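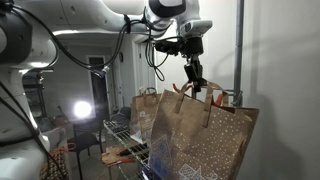

Hastby Personal Alarm for Outreach Workers

If you spend your days (and a good many of your evenings) going door to door for a tenants' rights group, or walking home from a hearing that ran late, you'll know the feeling of wanting somebody to know where you are. The Hastby is a small clip-on alarm made for people like you. Pull the cord and it sounds, and it sends your location to 2 contacts you've picked ahead of time.

Yuto Hirano of our Juvside office has carried one since April, and he has been kind enough to write the quick-start card that comes in every box. It's short, friendly and fits in a wallet!

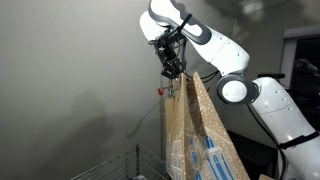
Kraft-paper gift bag

Weight: 26 grams
Battery: 17 days on standby
Colors: Zellen blue, charcoal
Item number: 377

Every Hastby sold helps pay for legal aid through the Sasaki Fund, and member groups can borrow a set free of charge for as long as a campaign lasts. Just write to us with your group's name and how many people you have out in the field.

Price list updated Tue 1 November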